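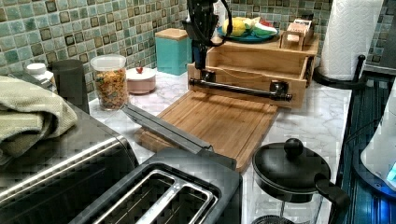 Fruit on a blue plate, on top of the wooden drawer unit.

Cooking for one after cooking for a whole school

For 22 years she cooked lunch at Funer Elementary in Rendport. When she started there were 103 children on the lunch list. By the time she left, the school had merged with two others and the kitchen was putting out 500 trays a day. She retired in April and asked that her name be left out of this article, as she still runs into former students at the grocery store and would like to keep buying frozen pizza in peace.

We talked over coffee for most of a morning. I wanted to know how a person goes from cooking at that scale to making dinner for herself.

"Badly," she said. "The first week I made a pot of chili and I was eating it for nine days. I cut the recipe down and I thought I had cut it down a lot. I gave some to the people next door and they gave the pot back still half full."

Her trouble was that she had no feel for small amounts. At the school she worked by the case and by the pan. She knew how many pans of macaroni fed the third grade, and how much more to make if it was raining, when fewer of them went home at noon. She did not know how much rice one person eats.

"It's half a cup, dry. Less if there's bread. I wrote it on the inside of the cupboard door."

There are a lot of notes on that door now. One chicken thigh, two if she skipped lunch. Three potatoes if they are small. She crosses them out as she learns them.

Learning the work

She did not train as a cook. She took the job because the hours matched her own children's school day, and for the first two years she mostly washed pans and opened cans. The head cook at the time was strict about two things, which were hand washing and soup.

"She wouldn't have a thin soup go out. She said if a kid only eats one thing on the tray it might be the soup, so there had better be something in it."

In those days much of the food was made from scratch. The bread rolls were baked in the building, starting at 5:30 in the morning, and people who lived on the block have told her they set their day by the smell. After the merger the rolls came in bags from a supplier in Zaramport. She didn't argue about it. The ovens were old and there were not enough hands.

"People ask if I was upset. I was tired. Somebody else was making the rolls and I got to sleep until six."

She kept the recipe, though, and she has spent a good part of this year trying to bring it down to a size that fits one loaf pan. The original calls for a full sack of flour. She says the yeast is the hard part, as it does not shrink in a straight line with everything else, and her first four tries rose over the sides. The fifth was flat. She has been writing down the room temperature each time and thinks that has helped.

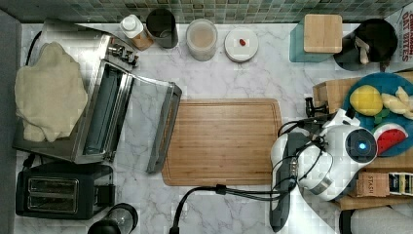
Shopping and leftovers

She used to place the school's order by phone, once a week, and it came on a truck. Now she walks to Sharifi, the market two blocks from her apartment, and buys for two days at a time. It costs a little more. She throws out much less.

"I had never bought one onion in my life. I stood there and felt foolish. The man at the register didn't care at all."

Her rule on leftovers is simple. A dish can come back once, and it has to come back as something different. Roast chicken becomes soup. Rice gets fried with an egg. Anything still around after that goes in the freezer with a date on it. She labels everything, a habit from the school, where a tray with no label went straight in the trash.

I asked what she would tell someone who lives alone and has gotten out of the habit of cooking. She thought about it for a while.

"Eat at the same time every day. I don't care what it is. Toast is fine. If you have a time, you'll end up cooking sooner or later, because you get sick of toast."

What she misses

She misses the noise, and says so quickly. The apartment is very quiet at noon. For a while she kept the radio on through lunch, and now she walks over to the library on some days and eats a sandwich on the bench outside, where the bus stops and there are people around.

She does not miss the paperwork. In her last year there was a form for milk, another for milk that came back unopened, and a third that added the two together.

Every so often a former student recognizes her. Last month it was a tall young man loading boxes behind Sharifi, who wanted to know what had been in the Thursday gravy.

"I told him. It was mostly pepper."

She has promised to send me the roll recipe when the loaf comes out right. As of this week she was on try number eleven.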